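1/ I've been meaning to write this up since December, so pour yourself something and bear with me. It's a thread on drinking more water when you don't much like water. I'm a lifelong coffee person and I come to this with no natural talent.

2/ It started on the night shifts at Stuvau. Eight hours of dry warehouse air, two coffees, half a bag of pretzels, and then I'd wonder why I had a headache on the drive home (every single time, you'd think I'd learn).

3/ I tried one of those reminder apps first, Pallow. It's sweet, it has a little fern that droops when you forget. Mine drooped for 78 days. I felt so guilty about that fern that I deleted it — sorry, fern.

4/ What helped was tying a drink to things I already do. One when the kettle goes on, one when I feed the cat, one when I sit down to pay bills. I was halfway through the day before I'd thought about it.

5/ Flavor is not cheating! Cucumber and a squeeze of lime is my favorite. Frozen raspberries are lovely too, though they go a bit sad and gray after an hour. My aunt swears by a pinch of salt and I can't get on board, but I love her.

6/ A cup I like the look of does half the work for me. Turquoise, steel rim, wide mouth, and I leave it out on the table where I'll walk past it.

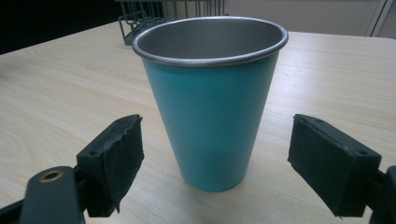 7/ Go easy in the evening. I got overexcited my first week and was up and down the stairs all night — the cat thought it was a game.

8/ If the taste of your tap water puts you off, try keeping a pitcher in the fridge overnight. Ours in Skorkadwood tastes like a swimming pool in spring and the cold helps a lot. Lemon helps with the rest.

9/ Okay, off to put the kettle on. Tell me what you put in yours, I'm getting tired of cucumber.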